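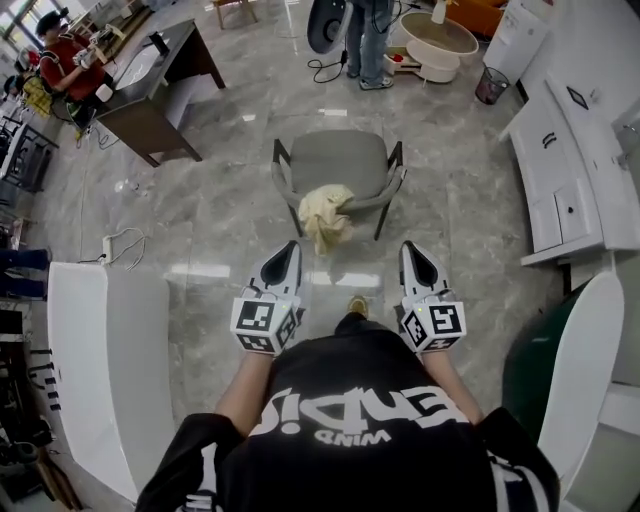
Siu-fong Ko said the coins were wrong. She said it before I'd even gotten my coat off, with her mouth full of almond cookie, and she said it again when I sat down across from her.

"You threw three heads, then three heads, then three heads. Hexagrams don't do that."

"They can," I said. "It's called the Creative. It's the first one in the book!"

"Then it's too easy," she said. "Throw again."

You're not supposed to throw again. Every manual says so, and my grandmother said so too, louder than any manual. But I had been reading at the Yuen Tea Room for all of six weeks, I was wildly in love with every part of it — the brass coins, the smudged notebook, the people who came in from the rain with one question they'd been carrying all day — and Siu-fong owned the lease. So I threw again.

Three heads.

"Huh," said Siu-fong, and put the cookie down.

I should say that I adore this stuff. I always have. When other kids in Lornik were collecting hockey cards I was drawing six-line figures on the back of my math homework and asking them whether it would snow. I used to get up at five in the morning in April to check whether the yarrow behind the bus depot had come up, so I could dry the stalks properly. I had 344 readings written down in that notebook by the night I'm talking about, and I could have told you something wonderful about any of them.

None of them had ever scared me.

By the sixth line my hands were cold. Eighteen coins, eighteen heads. Siu-fong got up and turned the sign on the door around, though there was still a man outside looking at the menu.

"What did you ask it?" she said.

"I didn't ask it anything. You asked. I was throwing for you."

"I didn't ask anything either. I was eating."

We both looked at the coins. They're old ones with the square hole, and they came to me in a tobacco tin with a ferry ticket to Atora folded underneath them. My grandmother never went to Atora. She never went anywhere with a ferry. I'd always figured the ticket belonged to whoever had the tin before her, and I'd kept it the way you keep a thing like that, for luck.

"Somebody asked," said Siu-fong.

Then the phone rang, the wall phone by the kitchen, the one that only the noodle supplier ever used. It was past ten at night. I got there first (I'm quick when I'm frightened) and a woman's voice said, very politely, that she was sorry to call so late, and was this the place where they threw the coins?

I said it was.

"My name is Sze-wing Tang," she said. "I'm at the ferry landing at Atora. I have been sitting here trying to decide whether to get on the boat, and I thought, if only I could ask someone. Then I found your number in my coat."

"In your coat," I said.

"On the back of a ticket. Well, half of a ticket. It's torn."

I can't tell you how happy I was! I know that's a strange thing to say. My knees were knocking together and Siu-fong was making faces at me from across the room, but under all of that was a great big bubble of joy, coming up and up. I had the tin in my apron pocket. I took the ticket out and unfolded it under the kitchen light, and down the left side, where I'd always thought it was just worn, the edge was torn.

"Ms. Tang," I said, "what time is your boat?"

"Ten minutes."

"And where does it go?"

She laughed a little. Behind her I could hear gulls, and water slapping against something hollow.

"It goes to Lornik," she said. "Doesn't it always?"

There hasn't been a ferry to Lornik since before I was born. I looked at the coins, all of them still lying face up on the cloth, and I told her to get on.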